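Paper Treatment Workshop
Notebook entry, July, opened 9.40 am
Subject: Wheat starch paste, second series, and lining of the Flemlow parish maps

Continues from the previous entry, in which the first series of paste was rejected on consistency. The recipe has not been altered. What has been altered is the soaking time and the order in which the water is added, and both changes are recorded below so that the result can be repeated by whoever is on the bench next.

Starch drawn from the open Skatavar tin. The sealed tin is to be kept for the Panicker ledgers and should not be opened for trial work. The tin was last stirred and relabelled in the autumn and shows no lumping. Odour normal.

Soaking. Starch was left under deionised water overnight in the covered beaker, then decanted in the morning and topped up with 100 mL of fresh water before heating. In the first series the soaking water was kept and cooked with the starch. Colleagues will recall that the earlier paste had a slight grey cast. The decanted batch cooked out a cleaner colour, although the difference may owe something to the pan having been scrubbed. A fair comparison would need the two methods run side by side, and this has not been done.

Cooking. Low heat, continuous stirring, wooden spoon. The paste turned translucent sooner than expected and was held on the heat for the full period regardless. The practice of taking it off as soon as it clears is to be discouraged in this workshop. It gives a paste that strains well and then weeps in the jar.

Straining. Passed through the horsehair sieve twice while cool, and a third time once it had been let down with water. The sieve has a loose section of rim at the join. It has been bound with linen thread for now. A replacement has been entered on the purchasing list and should be treated as pending, as the supplier has discontinued the smaller diameter.

Working consistency judged to be that of thin cream for the first lining layer and somewhat heavier for the edges. These are the terms used in the workshop manual and they are not satisfactory. Two people reading "thin cream" will make two pastes. It is proposed that a drop test on glass be adopted and the spread recorded against a printed scale, and a draft of the scale will be circulated for comment. 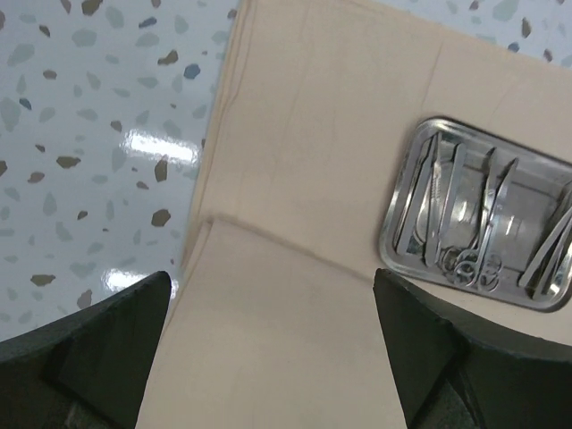

Stainless steel tray on folded beige paper.

Flemlow maps, condition on receipt. The group comprises 4 sheets, all printed, with hand colouring in the boundary lines. All had been rolled for a considerable period. Old linen backing present on the two larger sheets and already lifting at the lower corners. Surface dirt heavy on the outer turns of each roll and negligible within. Sheet two carries a pencilled note on the verso that appears to be an earlier shelf reference. It has been transcribed into the Vindex record and must not be cleaned off.

Colour testing. Each pigment was spot tested with water and then with water and ethanol before any decision on humidification. The pink boundary line on sheet three offset faintly on to the blotter. All other colours were stable. Sheet three is accordingly withdrawn from the lining programme and will be flattened only, under light weight, with no direct contact with moisture. The custodian at Flemlow has been advised by letter and a copy placed on the treatment file.

Removal of old backing. Begun on sheet one. The linen came away dry across the upper half with very little encouragement, and the adhesive left on the verso was powdery enough to be taken down with a spatula. The lower half is a different matter. A darker adhesive has been used there, possibly at a later repair, and it does not respond to the spatula at all. A methyl cellulose poultice was applied to a small area near the lower margin and inspected at intervals. The adhesive softened but the paper beneath it softened as well. Work on the lower half is suspended until a stiffer poultice has been tried on the discarded linen.
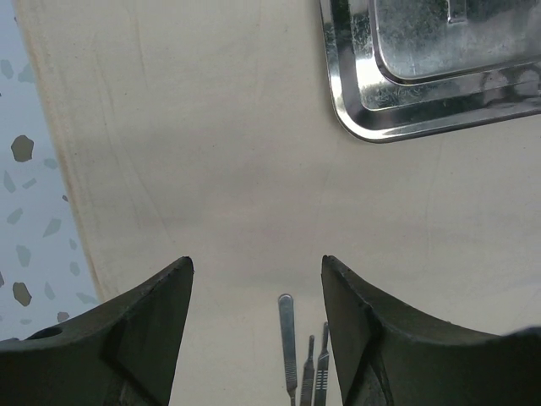 Corinne Aldous
Senior Conservation Technician, Paper

Lining trial. Two test pieces were prepared from blank machine-made stock of similar weight to the maps, one lined with the second-series paste at thin consistency and one at the heavier. Both were brushed out on the glass, laid on the lining tissue, and put up on the drying board by the east wall. The thinner piece went down without bubbles. The heavier piece trapped air near one corner and had to be lifted and relaid, after which it behaved.

The drying board itself requires attention. The upper left corner is no longer sealed and the covering paper drums when tapped. Staff are asked to keep wet work to the lower part of the board until it has been re-covered.

Humidity. The recorder in the workshop was found to have been reading from the wrong channel, and the readings for the earlier part of the month should be disregarded. It has been reset. The chart from the store was unaffected. Anyone relying on the workshop figures in a treatment report should amend the report and initial the change.

Storage of remaining paste. Jarred, covered with a film of water, labelled with batch and initials, and placed in the refrigerator on the lower shelf. Food is again being kept on that shelf. The matter has been raised before.

To be carried forward:
Test pieces off the board and checked for curl.
Stiffer poultice on scrap linen from sheet one.
Drop test scale, draft.
Blotter from sheet three to be kept with the file.
Enquire whether Flemlow holds any invoice for the earlier repair, as this might identify the dark adhesive.

Entry closed 4.15 pm.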